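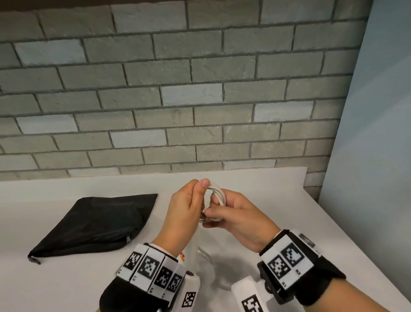 *A white cable, coiled into loops.*

**Does copper wire really grow on you? Big claims about cables**

People say a lot of odd things about cables. Some of them are true. Some of them sound true, and you should be more careful with those.

**"Electricity zooms down a wire at the speed of light."**
Hmm. The *signal* goes very fast, so a lamp seems to light up the moment you press the switch. But the tiny bits inside the metal, called electrons, mostly shuffle along slower than a snail. Think of a long queue where everyone gets pushed at once. The shove reaches the front quickly, even if each person only moves a step.

**"A dearer cable gives a better picture."**
Adverts love this one. Imagine a shop called Drudo selling a cable for 138 pounds and a plain one for much less. If both carry the same digital signal without mistakes, your cartoon will look the same on each. Ask the shop how they tested it - and who did the testing. 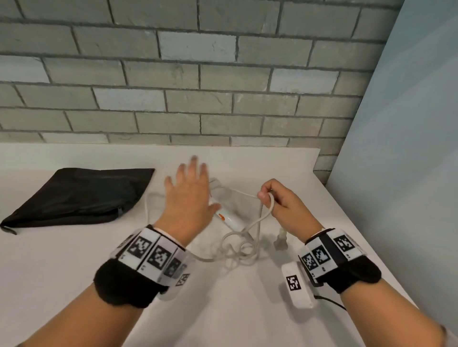 **"Cables tangle themselves on purpose."**
They don't have a purpose. But shake a long string in a box and it often does come out knotted, because a loose end can slip through a loop. You can try this at home with string. Do it once with a short piece and once with a long one, and write down what you get, even if it isn't what you expected.

**"There are cables under the sea."**
I didn't believe this when I was small, but it's true. Some are more than 1,000 kilometres long, and they carry messages as flashes of light through thin glass threads.

Don't take my word for it, though. Look it up in two different books and see if they agree.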